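Play Materials and Early Learning
Unit 4 handout: Rattles, shakers and see-through toys

Read this before the October workshop and bring one small toy with you. It can come from home, a thrift store or the Prevcombe lending shelf, so long as there is something inside it to look at.

Why spend a whole unit on rattles?

I love this unit! A rattle looks like the simplest thing in the toy box, and then you sit on the floor with one for ten minutes and find you have filled a page. Sound, weight, grip, color, pattern, texture – it is all packed into something a baby can wave about, and each part asks for a slightly different kind of attention.

Last week we talked about cause and effect. A baby moves an arm and a noise happens, and at first those two things don't seem to belong together. After plenty of repeats they do. With an opaque rattle the baby only gets the noise. With a clear one there is something to watch as well, and that is where we pick up today.

Looking in

Clear cylinder toys are a favorite of mine for teaching. The walls let you see the small beads inside, and the ends or edges often carry a bold pattern, such as black blocks on white. Strong contrast is easy for young eyes to find, so a striped rim is a fine thing to have going around a toy. Add a bumpy section in a bright color like orange and you have texture to look at next to the stripes.

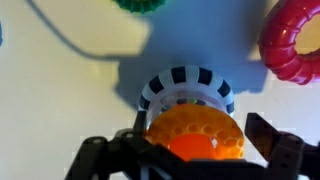
When you observe a child with a toy like this, try to write down which part gets the attention first, and for how long. Mal-soon Lim's group last year expected the beads to win every time. Their notes were much more mixed than that, and some children hardly looked at the beads once they had found an edge they liked. Please don't tidy up your notes to match what you expected. The odd ones are the best part of the discussion.

Words to use in your notes

Contrast: how strongly light and dark areas stand apart.
Transparency: how clearly you can see through a wall. Write "clear" or "translucent" and stick to it.
Texture: separate what looks bumpy from what feels bumpy. Dimples behind a smooth wall can be seen but can't be felt.
Response: what the toy does after the child acts on it.

Workshop activity (60 minutes)

Work in groups of 4. Put your toys on a plain, pale surface so the patterns show up well. Take turns to roll, tip, shake and turn each one slowly, and write down what you see and hear. Then swap with another table and do it again without reading their notes. Hatice Karabulut will go around with the Yeom observation sheets, and there are spares by the door.

Check every toy for cracks, loose caps and sharp edges before it goes anywhere near a child. If a bead can get out, the toy is out.

For next time

Read chapter 6 of the course reader and write one page on a toy you know well. Signe Ásgeirsdóttir is bringing her homemade shakers, and I can't wait for you to hear them!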